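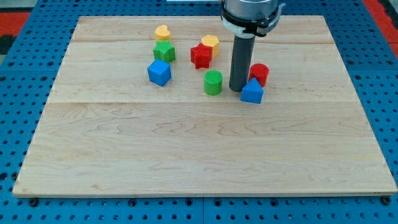

Istley Residents' Forum
Board: Town Services and Consultations
Topic: Draft allotment tenancy rules - comments invited

Posted by: Allotments_Desk
12 May 2020 is not the closing date, despite the notice on the Waveck gate. The correct closing date is the last Friday of the month and the notice will be replaced.

Residents and plot holders are invited to comment on the draft tenancy rules for the Lightfoot and Waveck allotment sites. The draft has been prepared following the review of rents and waiting lists. The principal changes are as follows.

Plots falling vacant will normally be divided in two before being offered again. Existing tenants will not be required to give up any part of their plot.

Tenants will be expected to have half of the plot under cultivation by the end of the first year and three quarters by the end of the second.

Hosepipes may be used for filling butts and tanks only. Direct watering from a hose will not be permitted at either site.

Bonfires will be permitted in November only.

There are at present 103 names on the combined waiting list and 100 plots across the two sites. Comments may be made in this thread or in writing to the office. Contributors are reminded that the forum rules on courtesy apply.

Posted by: R_Tunstall
I should like to record my support for the division of vacant plots. I have held a plot at Lightfoot for many years and it is plain that a full plot is more than most new tenants can manage. The usual pattern is a strong start in spring, a gap in July and a field of docks by September. A half plot, well kept, is of more use to the tenant and to the neighbours.

I do not support the rule on hosepipes. Lightfoot has one tap at the bottom of the slope. Those of us at the top would be carrying cans uphill all summer.

Roy Tunstall, Lightfoot site

Posted by: plot_by_the_hedge
I must disagree with Mr Tunstall on the first point. A half plot does not leave space for a proper rotation once a shed, a compost heap and a path have been taken out of it. Potatoes, brassicas, legumes and onions each need a bed of a decent size, and a family wishing to feed itself for part of the year will not do so on what remains. The draft appears to treat the length of the waiting list as the only matter of importance.

I would ask that new tenants be offered a choice between a full plot and a half plot.

Posted by: B_Monti
A choice sounds fair, but I believe it would leave matters as they stand. Most applicants would ask for the full plot in the first instance. I was one of them. I gave up half of mine after two seasons and have had better crops ever since.

May I raise a separate point? The draft says three quarters of the plot must be "under cultivation" but does not define the term. Would fruit bushes count? Would ground under green manure or a cover for the winter count? I have a bed of rhubarb which does nothing visible for much of the year, and I should not like to receive a letter concerning it.

Benedetta Monti

Posted by: Allotments_Desk
In reply to the above. Fruit bushes, rhubarb, asparagus, green manure and covered beds will all be regarded as cultivated. A definition will be added to the next version. Lawn and paved areas will not be regarded as cultivated.

The suggestion of a choice of plot size has been noted.

Posted by: waveckwest
The published accounts give the water charge for both sites as £3,478 for the year, against a budget of £4,000. In other words the charge came in under budget. On what basis, therefore, is a ban on hoses considered necessary? If the purpose is to save money, there would seem to be none that needs saving.

Posted by: plot_by_the_hedge
The purpose may be pressure and not money. On a warm evening at Waveck, with two hoses running, the far tap gives a trickle. Those who arrive after work find that they cannot fill a can. I have no objection to the ban on those grounds, although I would accept a limit on hours instead.

Posted by: waveckwest
That is a difficulty at Waveck. It is not clear why Lightfoot should be bound by it.

Posted by: R_Tunstall
I agree with the last contributor. The two sites have different soil, different slopes and different supplies. Separate rules on water would be sensible. I would add that a second tap at Lightfoot has been requested on several occasions and I should be glad to know whether it remains on the list of works.

Posted by: Delosex
I am on the waiting list and have not held a plot before, so I hope it is in order for me to comment. I would gladly take a half plot. I would even take a quarter, if such a thing were offered, as I have only a balcony at present and grow salad leaves in troughs.

I do wonder about the first-year target. If a tenant is given a neglected plot in October, half of it by the following October seems reasonable. If the plot is handed over in May, the growing season is already under way and the ground must be cleared first. Might the year be counted from the first of January after the tenancy begins?

Posted by: B_Monti
I support this suggestion. I would also ask that plots be cleared of rubbish before they are let. Mine came with a quantity of old carpet, which had been laid down as a weed cover and had grown firmly into the couch grass - it took most of a winter to lift.

Posted by: plot_by_the_hedge
Carpet should be forbidden in the rules by name. I am pleased to find a point on which Ms Monti and I are agreed.

Posted by: Allotments_Desk
Thank you for the comments received so far. The following will be put forward with the draft: separate water rules for each site, a later start to the first-year target, and a ban on the use of carpet. The second tap at Lightfoot remains on the list of works but has no date at present.

The question of plot size is still open and further views are welcome, particularly from those on the waiting list.

Posted by: waveckwest
No one has yet mentioned the bonfire rule. I would prefer October to be included, as by November everything at Waveck is too damp to light.

Posted by: R_Tunstall
The houses along the Waveck boundary may take a different view, as they still have their windows open in October. I would leave it as drafted.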